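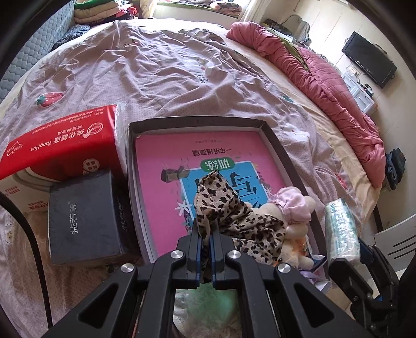 Offene Kiste mit Stoff im Leopardenmuster, Plüschtier und Buch

Häufige Fragen zur Einlagerung bei Gisel in Billport
Stand: 1. Mai 2025

Was ist Gisel?

Gisel ist ein kleines Lager für private Sachen. Sie mieten bei uns keinen Raum, sondern einzelne Plätze im Regal, und auf jedem Platz steht eine Kiste. Die meisten Kunden ziehen um, gehen für eine Zeit ins Ausland oder haben zu Hause einfach keinen Keller. Möbel können wir nicht nehmen. Dafür gibt es das Möbellager in Droltby, mit dem wir aber geschäftlich nichts zu tun haben.

Wie groß ist ein Platz?

Ein Platz ist 60 cm breit, 40 cm tief und 40 cm hoch. Wenn Ihre Kiste kleiner ist, bleibt der Preis gleich. Zwei kleine Kisten auf einem Platz sind erlaubt, solange sie zusammen hineinpassen und beide denselben Namen tragen. Die Kiste darf mit Inhalt höchstens 30 kg wiegen. Wir wiegen bei der Annahme. Bücher sind schwerer, als man denkt, bitte verteilen Sie sie auf mehrere Kisten.

Kann ich meine eigene Kiste benutzen?

Ja. Sie muss einen festen Boden haben und einen Deckel, der sich schließen lässt. Offene Kisten und Boxen ohne Deckel können Sie mitbringen, dann decken wir sie an der Annahme mit Karton ab und kleben den Karton fest. Das kostet 2 Euro. Säcke und Taschen nehmen wir nicht an, auch keine Koffer mit Rollen, die über den Platz hinausragen.

Was kostet die Einlagerung?

Ein Platz kostet 8 Euro im Monat. Der erste Monat wird immer voll berechnet, auch wenn Sie erst am 20. kommen. Danach rechnen wir nach halben Monaten. Eine Kaution verlangen wir nicht mehr.

Wie kann ich zahlen?

Per Überweisung oder mit Karte am Schalter. Bargeld nehmen wir seit letztem September nicht mehr. Wenn eine andere Person für Sie zahlt, zum Beispiel die Eltern, schreiben Sie bitte die Platznummer in den Verwendungszweck. Ohne diese Nummer kann Frau Halliday die Zahlung nicht zuordnen, und Sie bekommen dann eine Mahnung, die Sie nicht verdient haben.

Was darf nicht in die Kiste?

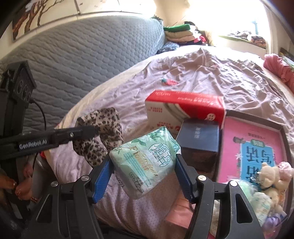
Nicht erlaubt sind Lebensmittel, Pflanzen, Flüssigkeiten jeder Art, Spraydosen, Feuerzeuge, lose Akkus und Bargeld. Auch Gewürze und Tee gehören zu den Lebensmitteln, selbst wenn die Dose noch verschlossen ist. Bei Artikeln aus dem Bad fragen viele Kunden nach: Shampoo, Parfüm und Nagellack müssen draußen bleiben, trockene Papierwaren dürfen hinein. Eine Packung Tücher in Folie wie auf dem Foto, mit grünen Blättern und der Aufschrift „Gardenia“, kann also in die Kiste, wenn es keine Feuchttücher sind. Parfümierte Produkte packen Sie bitte zusätzlich in einen Beutel mit Verschluss, sonst riecht nach einem halben Jahr die ganze Wäsche danach.

Öffnen Sie meine Kiste?

Bei der Annahme bitten wir Sie, die Kiste einmal selbst zu öffnen. Wir schauen hinein, aber wir nehmen nichts heraus. Danach wird sie mit einem nummerierten Siegel geschlossen. Später öffnen wir sie nur, wenn ein Schaden vermutet wird, zum Beispiel bei Feuchtigkeit oder starkem Geruch. In diesem Fall sind immer zwei Mitarbeiter anwesend und Sie bekommen ein Protokoll mit der alten und der neuen Siegelnummer.

Ist das Lager geheizt?

Ja, im Winter halten wir mindestens zwölf Grad. Die Luftfeuchtigkeit wird zweimal am Tag gemessen. Für Kleidung, Papier und Spielzeug genügt das nach unserer Erfahrung. Für Musikinstrumente aus Holz und für Ölbilder empfehlen wir unser Lager nicht — dort braucht man eine gleichmäßigere Luft.

Wie sind meine Sachen versichert?

Jeder Platz ist bis 500 Euro gegen Feuer, Leitungswasser und Einbruch versichert. Diese Versicherung ist im Preis enthalten. Eine höhere Summe ist möglich, muss aber vor der Einlagerung schriftlich vereinbart werden. Bitte machen Sie zu Hause eine Liste vom Inhalt. Für Glas und Keramik gilt die Versicherung nur, wenn die Verpackung bei der Annahme als ausreichend notiert wurde.

Wann kann ich an meine Kiste?

Der Schalter ist werktags von 8 bis 17 Uhr besetzt. Bitte melden Sie sich einen Tag vorher an, per E-Mail oder Telefon. Wir holen die Kiste dann aus dem Regal und Sie können am Tisch neben dem Schalter in Ruhe etwas herausnehmen oder dazulegen. Zweimal im Monat ist das kostenlos, jedes weitere Mal kostet 3 Euro. In die Regalhalle selbst dürfen Kunden nicht gehen.

Kann jemand anderes meine Kiste abholen?

Ja, mit einer Vollmacht und einer Kopie von Ihrem Ausweis. Die Vollmacht muss die Platznummer und den vollen Namen der abholenden Person enthalten. Eine Nachricht vom Handy reicht leider nicht, auch wenn wir Sie persönlich kennen.

Was passiert, wenn ich nicht zahle?

Nach vier Wochen erhalten Sie eine Erinnerung, nach acht Wochen eine Mahnung. Wenn Sie in einer schwierigen Lage sind, schreiben Sie bitte früh an Herrn Kiiskinen. Eine Ratenzahlung ist in vielen Fällen möglich. Der Zugang zur Kiste bleibt gesperrt, bis eine Vereinbarung getroffen ist.

Wie kündige ich?

Schriftlich, mit zwei Wochen Frist. Die Kündigung kann auch auf Englisch, Ukrainisch oder Chinesisch geschrieben sein.

Wer beantwortet weitere Fragen?

Annahme und Termine: Daryna Prokopenko
Rechnungen: Annag Halliday
Verträge und Mahnungen: Urho Kiiskinen
Diese Seite und Übersetzungen: Ximeng Cui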